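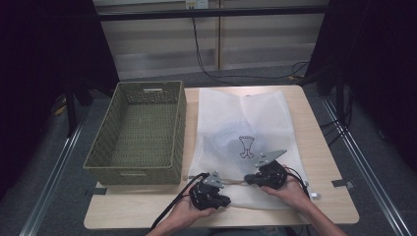 Gonçalo Aguiar wanted to know where the robot was. He wanted to know it in a carrying voice, from the back of the group, before our guide had finished saying welcome, and I was grateful to him, having driven from Clumby with the same question and less nerve.

The answer was that the robot was in another building and we'd get to it after lunch. The morning of the Fekeo open day belonged to the people who teach it. They do this by picking things up with a pair of hand-held grippers, over and over, while cameras on the grippers record what the fingers are up to. Later a computer chews on all of it. Later still, with luck, a robot can handle your laundry.

I should back up. Fekeo has the old seed warehouse out in Nuston, the one with the terrible parking lot, and every May they open the doors to anybody who fills out a form. The form asks for your shoe size. I spent a week looking forward to special shoes and there were no special shoes. There was a lanyard, and a safety talk that ran 19 minutes, most of it on the subject of cables. They had us in groups of 12. Mine was heavy on retired engineers, a breed that can't stand near a table without wondering out loud how it was fastened to the floor.

Our guide was a cheerful young woman with a clipboard she never looked at. She told us the laundry station was the favorite, and that people always assume it will be the welding. I had assumed it would be the welding. I had told my brother-in-law it would be the welding.

What we got was a green woven basket, a white mesh laundry bag with a drawstring, and a piece of lavender cloth. I own all of these in some form. I've never once thought of them as hard. But stand there while a grown adult tries to get a grip on thin netting using two flat fingers per hand, and you start to feel a certain respect for your own thumbs. The stuff lies flat and gives you nothing to grab. You go in low and get table. You go in high and get air. The guide said mesh is a nuisance for the cameras too, as they see the table right through it and can't decide which one they're looking at.

They had a practice pair for visitors — same grippers, not recording — and I got my turn between a man in a fishing vest and his much more talented granddaughter. The squeeze is stiffer than you'd think. I dropped a sock. I picked up the sock and dropped it on my foot, which I suppose is where socks go. The granddaughter folded a washcloth in quarters and handed the grippers back like she was returning a pen. 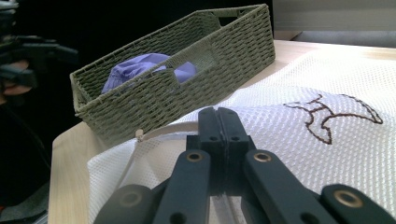

How many times do they have to do one chore before it counts for anything? The guide said 200 good runs is where they start to bother looking at the results, and that a run with a fumble in it can still be good as long as the person recovers from it the way a person would.

I liked that part. I've been fumbling and recovering at home for years with no data to show for it.

It does change how you work, though. The folks who do this all day have to slow down and keep both hands where the cameras can make sense of them, and they aren't supposed to do the clever little flicks that anyone who folds laundry has picked up over a lifetime. Shifts at the table are 30 minutes and then you swap. I asked whether it got boring and was told it got boring on day two and then stopped. I asked what it turned into after that. She thought it over and said, "Tuna fish."
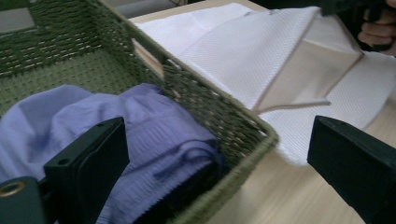
She meant lunch, I believe, because at that moment a bell went off and everyone headed for the sandwiches. I never did get it cleared up. The sandwiches were egg.

After lunch we finally walked over to see the robot. It's called Nigam, it has two arms, and it lives behind a yellow line that Gonçalo put one toe over and was asked to remove. Nigam was going to move a dish towel from a bin to a shelf. It considered the towel for some time. It reached down, got hold of a corner, lifted it about as fast as bread rises, and set it on the shelf with one end hanging off. We clapped like it was a moon landing. The man in the fishing vest said his wife would have sent it back.

They ran it again and it missed the towel entirely, put nothing on the shelf with great care, and went home to its starting position. I felt closer to it after that.

I came away with a tote bag, a pen, and a new habit of watching my own hands while I empty the dryer, so it's now taking me twice as long. My brother-in-law asked how the welding was. I told him it was very good.

Last updated: July 13, 2026

Comments

Dell: We did the open day last year and it was forks. An hour of forks. You got the good one.

Patrice W.: Did they really ask your shoe size? I signed up and thought that was a glitch, so I left it blank. Now I'm worried.

Gonçalo Aguiar: It was half a toe.

mossback: Is the parking lot still gravel on the low side? Asking for my exhaust pipe.

Contact | © All grumbling reserved by the author | Back to top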